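## Snack table and shared pantry: what changes this spring

The pantry on the second floor of the Dalum building has been open to all tenants since last fall, and it gets more use than we planned for. Most of that is good. Some of it means we need a few clearer rules, which take effect on March 21, 2024. Please read this even if you only stop in for coffee.

**Ordering**

Until now each office bought its own snacks and put whatever was left over on the common shelves. That led to nine open boxes of the same crackers and no tea. From now on there is one order, placed every two weeks by Aileen Dumlao at the front desk. If you want something added, write it on the sheet taped inside the left cabinet door, with your name and office number. Requests without a name will be skipped. Aileen closes the sheet at noon the day before the order goes in.

The shared budget is $3000 for the year, split evenly among the 13 offices that signed up. Offices that didn't sign up can still join by paying the same share. Talk to Marit Brekke in the building office. She can also tell you whether your office is on the list, as a few people have asked and weren't sure.

The budget covers coffee, tea, milk, sugar, fruit, and packaged snacks. It does not cover soda, frozen meals, or anything for a private meeting. If you are hosting clients, please buy your own and keep it in your own space.

**Storage**

We had ants in the lower cabinets twice over the winter. Both times they came in through the gap by the sink pipe, and both times they went straight for open packages. The gap has been sealed. The open packages are up to us.

- Anything opened goes into a bag or a lidded container before it goes back on the shelf.
- Individually wrapped snacks can be bagged together by kind.
- Fruit stays in the bowl on the counter and is checked every other morning.
- Nothing is stored on the floor, including full cases of water.

Clear bags work better than paper ones. People can see what is inside without opening them, and it's easier to tell when something is running low. There is a roll of them in the drawer under the microwave. Reynaldo Lagman has offered to do the first sort of the shelves, and he would welcome one or two people to help him. It should take an hour.

**Refrigerator**

The refrigerator is cleaned out on the last working day of each month. Food with a name and a date on it will be left alone if the date is less than a week old. Everything else goes, including the container. We know this has caused some bad feelings. The masking tape and marker are on top of the refrigerator, so labeling takes only a few seconds.

The door shelf is for shared milk and creamer only. Please stop putting salad dressing there. There were 19 bottles in it at the last cleaning, and most were past their date.

**Allergies**

Several people in the building have serious nut allergies. We are not banning nuts, but all snacks with nuts now go on the top shelf of the right cabinet, and nothing else goes there. If you bring in home baking, leave a card next to it with the ingredients. A short list is fine. If you don't know what is in something, write that down too.

Wipe the counter after you use peanut butter, and put the knife in the dishwasher right away.

**Coffee machine**

The old machine has been replaced. The new one takes whole beans and needs the grounds tray emptied when the light turns orange. It will not brew until that is done, so if it looks broken, check the tray first. Firdevs Özkan wrote a one-page guide and hung it by the machine. Descaling is handled by the building, so please don't run vinegar through it.

Decaf is in the small jar next to the kettle. It can't go in the bean hopper.

**Trash and recycling**

Foil-lined wrappers and chip bags go in the trash. Our recycling hauler does not take them, and a bin with too many in it is turned away. Cans, bottles, and flattened boxes are fine. Coffee grounds can go in the green pail, which Alcides Amaral takes to the Macapagal Street garden. He asks that no tea bags be put in it unless the staple has been removed.

**Questions**

Leave a note for Aileen at the front desk or stop by the building office in the morning. The next pantry update will be in the summer issue, along with the results of the snack survey. Survey forms are by the elevator, and you can fill one out for your whole office or just for yourself. 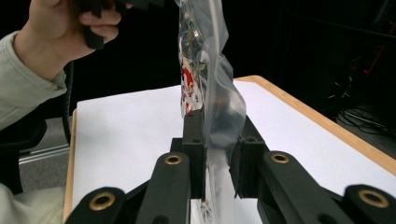 *What look like foil or printed wrappers in a clear bag*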